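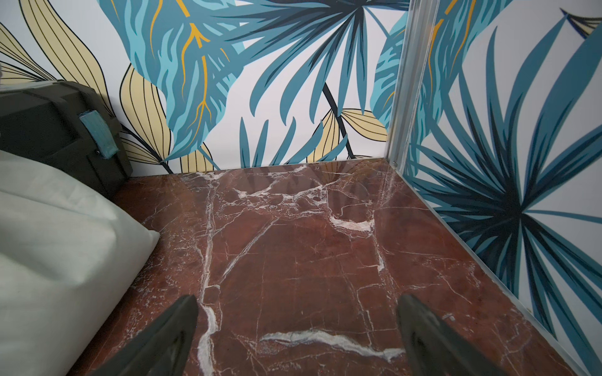
STUDENT PROJECTS / ROBOTICS AND WORK

Will It Put the Tools Away? Final Report of the Chores Group

Our group was asked a simple question in the first week of the course: can a machine do the small jobs that people in homes and shops do without thinking? We were given one term, one bench and the loan of two robot arms. We were also given a budget, which we spent mostly on tape.

We split the question in half. Fitzgerald Mercado and Keisha Whitlock took the household side, meaning anything soft: bags, cushions, cloth. Yasir Rajput took the shop side, meaning anything that lives in a toolbox. I wrote things down and was told I did it too slowly.

Before we touched the arms we went to see how the work is done by people. The Szabo hardware store in Lidmont let us stand behind the counter for an afternoon in March while Wanda Lyons, who has run the back room for 13 years, tidied up after the morning rush. We had a stopwatch. She put a pair of pliers, two rolls of wire and a drop cloth back where they belonged in the time it took Yasir to find the start button. When we asked her to describe her method she said, "I pick it up and I put it away." We wrote this down as our baseline.

What we tested

The soft tasks were to pick up a bag, hold it open, put something in it, and move a cushion out of the way. The hard tasks (hard as in not squashy) were to move a toolbox a short distance and to return a tool to it. A person drove the arms by hand for the first 40 attempts at each task, and those recordings were used to train the controller, which then got 150 attempts of its own. We called an attempt a success if a stranger walking in would agree that the chore was done. Keisha played the stranger. She was a strict one.

Bags
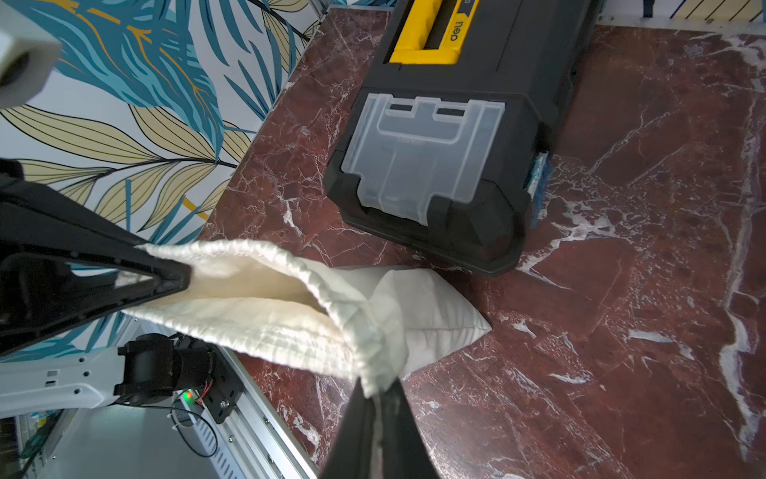
A drawstring bag has no front, no back and no opinion about its own shape. Put it down twice and you have two different objects. One finger has to keep hold of the neck while the other gets into the mouth, and if the first one slips, the second one is poking a rag. Our controller was good at finding fabric and pinching it. It was much less good at knowing which part of the fabric it had pinched. Fitzgerald watched it lift one bag by the bottom corner with great confidence and carry it off to be filled.

The driven attempts were better, but slower than any of us would like to admit to Wanda. We also found that the person driving gets tired and starts making the same mistakes as the machine, only with swearing.

Cushions were easier. A cushion can be grabbed nearly anywhere, and if you miss, you push it, and pushing counts. Our best household results all come from the cushion, and we would ask the reader not to read too much into that. Moving a cushion six inches is a chore only in a very tidy house.

Tools

We expected the shop side to go well. Tools are rigid, they don't change shape when you look away, and factories have been moving rigid things with robots for a long time. What we forgot is that factories put the rigid thing in the same spot every time. Szabo's customers do not, and we tried not to either.

Pliers lying flat on a smooth surface are hard to get under. The controller tended to squeeze them at the joint, where they turned in its grip and pointed somewhere new. Toolboxes were a different problem: one arm alone pushed the box around in a slow circle, and two arms had to agree on when to push. They agreed more often toward the end of the term, though Yasir thinks this is because he had quietly moved the starting mark closer.
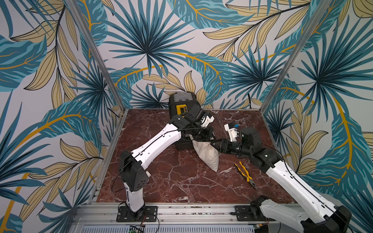 Jérémie Bailly
Report editor, Chores Group, Stodolbridge

The worst results came when we mixed the two halves. A tool by itself is manageable, and so is a cushion, but with a cushion against a toolbox both arms want the same bit of air. A person would shove the cushion aside with a forearm and carry on. Our controller treats every contact it did not plan as a reason to stop and think, and it thinks for a while.

Can they do chores yet?

Some of them, for some of the time, with one of us standing there. If the job is to move a thing that does not mind being moved, we would say yes. If it is to put a thing inside another thing, we would say come back next year. We asked Wanda whether she would take one of the arms in the back room for a week. She asked who would be tidying up after it.

For the next group, we suggest dropping the toolbox push and spending that time on the bag, where there is more to learn. The recordings are on the shared drive in a folder named Grikum, after the older student project whose folder layout we copied. There are 200 files in it. Please do not rename them, as Keisha's scoring sheet stops working if you do.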